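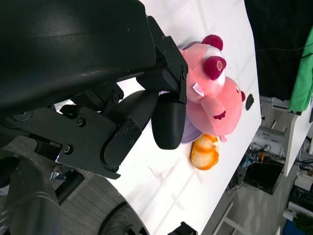 I Gave Up My Storage Unit and All I Got Was My Own Stuff Back

August 6, 2022

6 min read

For 17 years I paid a company to keep me away from my belongings. The company was called Trivano when I signed up, then it was bought and the sign changed to Clavard, and the padlock, the smell and the man at the desk stayed the same. The rent did not stay the same. It started at 35 dollars a month, a sum I remember because I told everyone about it, as if I'd gotten a deal on a boat.

The unit was meant to last one summer. I was between apartments, I had a couch, and I was sure that the next place would have room for the couch. The next place did not have room for the couch. Neither did the one after that, and by the third place I had bought another couch.

I never did the math on the total. My friend Ingegerd Ljungberg did it for me on the back of a menu, turned the menu around and slid it across the table without a word. She's Swedish and believes this is tact. I put the menu in my bag and later, I'm sorry to say, in the unit.

What finally moved me was a letter saying the rent was going up again for "enhanced access features." The feature was a keypad. I had been there maybe twice in the last four years and had no complaints about the access. So I gave notice, rented a van, and asked everybody who owed me a favor. Two people came, which tells you how I've been living.

Begoña Nieto brought gloves and a speaker. Maite Quintana brought a folding chair and sat in it. In fairness to Maite, she had said on the phone that she would be there "for morale," and she did tell me several times that it was going well.

If you've never opened a storage unit after a long gap, the first surprise is how tidy it is. I had been picturing a cave. What I found was the work of a younger, more hopeful person who owned a label maker. KITCHEN. KITCHEN 2. CABLES. TAXES (KEEP). There was one box that just said JOLTUS, all caps, and the three of us stood over it for a while. It was an exercise gadget. You strapped it to a door. I remembered the ad, and the phone call, and nothing at all about using it.

The second surprise is that you can be annoyed at a box for being empty. KITCHEN 2 had one whisk in it. I paid rent on that whisk through three presidents.

We made piles. I had read that you should make piles. The trouble is that the pile marked Keep is made by your heart and the pile marked Donate is made by your back, so the longer the day goes on the more generous you get. By the time we reached the rear wall I was giving away things I had cried over at noon. My grandmother's fondue set went to Begoña. Maite accepted a lamp without getting up. 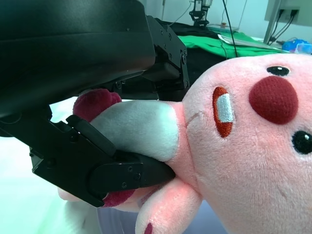

Soft and pink, and very hard to put in the Donate pile.

The couch, for the record, was fine. I had been braced for mice. It was a perfectly good couch, a bit flat in the middle, and it would not fit in the van with anything else, so I put it online for free. A woman named Araceli Garrido came to get it with her brother and a truck. She looked it over, asked how old it was, and I said it had hardly been used – which was true, and a terrible thing to hear myself say.

Everything left came home with me and is now in the hallway. I walk sideways to get to the bathroom. My neighbor Visitación Campos, who can see in when the door is open, has asked if I'm moving out, and I thought she sounded a little too bright about it.

I've been going through one box a night. TAXES (KEEP) turned out to be mostly takeout coupons. CABLES was cables, and I am keeping them, and I won't be taking questions on that. The menu showed up last week inside a cookbook, with Ingegerd's sum still on it, underlined twice.

There are more than 400 photos in a shoebox that I haven't started on. I've also had an email from a place called Luo, out by the highway, offering the first month free on a small indoor unit. I haven't answered it. I haven't deleted it either.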